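## The play kitchen corner, part whatever

I've been promising a play food update for a while, so get comfortable. When we moved the family room at the Carroll Street branch over to the bigger tables, I finally went through the whole pretend-grocery tub, all the way to the bottom (you do not want to know about the bottom), and I came out of it with opinions!

The big one is that soft food wins. Hard plastic fruit is fine, it wipes down in two seconds, but it clatters, and on story mornings I'm sharing a wall with the quiet readers. A plush banana makes no noise at all. Ours is the half-peeled kind, with the fruit poking out and the yellow flaps hanging every which way, and I'm a little bit in love with it.

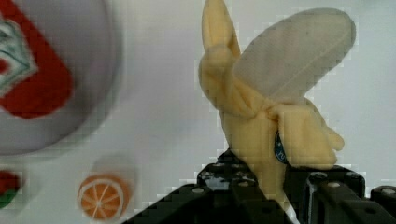

*The plush banana, peel flaps and all. Look for the little navy label tucked by the flap.*

I paid 5 dollars for it at the Groner rummage sale in January, which is more than I usually spend on a single piece of fruit, real or otherwise. No regrets. The little ones want to pull the peel up and fold it back down again, and that keeps them going longer than any of the puzzles I put out.

The other thing I've changed is how the food goes out. I used to tip the whole tub onto the table, and it just became a heap that everyone dug through. Now I pick out a handful of foods and mix in real-looking kitchen stuff, so there's something to pour into and something to serve on. A colander is wonderful for this. So are mugs, and a plate gives the ketchup a place to live. I keep plenty of white table showing between things, because toddlers grab with their whole arm.
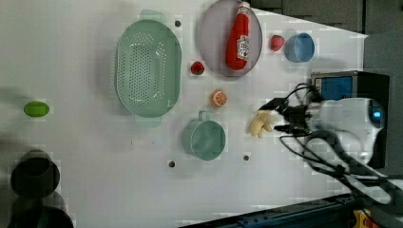 *Mint colander, ketchup on its plate, strawberries, an orange slice, the banana, a mug and a cup.*

If you want to put together a set like this at home, please don't go buy one of those 336-piece boxes. I did that once and I'm still finding tiny peas. Raid your own cupboards first, then fill in with a few pretend foods in colors that are easy to tell apart. Red and yellow get picked up first at our table, every single time.

A couple of you asked about washing plush food. I put ours in a mesh bag on cold with a mild soap and let it dry flat overnight, and I smooth the peel out with my fingers before it goes on the rack.
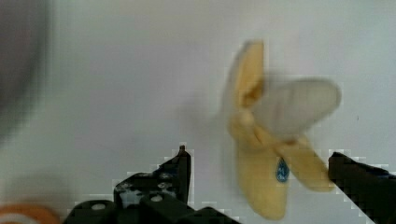
Check the tag on yours before you try any of that, of course, and skip the dryer. I cooked a felt taco in there a while back and it came out the size of a cracker.

We could still use a second colander, and small mugs with big handles if you have any you're tired of looking at. The donation bin is just inside the side door, and it's open until 5.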